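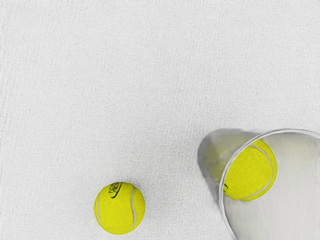 Tennis ball on a pale grey surface.

1/ We've started looking for a house to buy, three bedrooms, somewhere between Puslow and Zandley. Posting notes as we go in case they help anyone doing the same.

2/ First viewing was a mid-terrace in Puslow. Good kitchen, dry cellar. The garden is across a shared path and next door has right of way over it. That wasn't in the listing.

3/ Second was a bungalow on the Hinder road. The listing said 127 square metres. The floor plan only gets there if you include the garage. Ask for the plan before you book.

4/ Oriana Benítez at the agent's was straight with us about the septic tank. It needs replacing and the seller won't move on price. We've left that one.

5/ Service charge on the flat we saw in Zandley is 1,053 a year, plus 300 into the roof fund. Lift not included - that's billed separately when it's repaired.

6/ Third house, end of a lane past Costa's garage. South-facing, two outbuildings, oil heating. Boiler is older than the kitchen. 45 minutes to work at 8am, we drove it to check.

7/ We liked that one. Going back in November with a surveyor, and we want to see it on a wet morning as the lane dips just before the gate.

8/ Someone asked about broadband out there. Copper line only at the moment. Will ask the neighbours what speed they get and post it here.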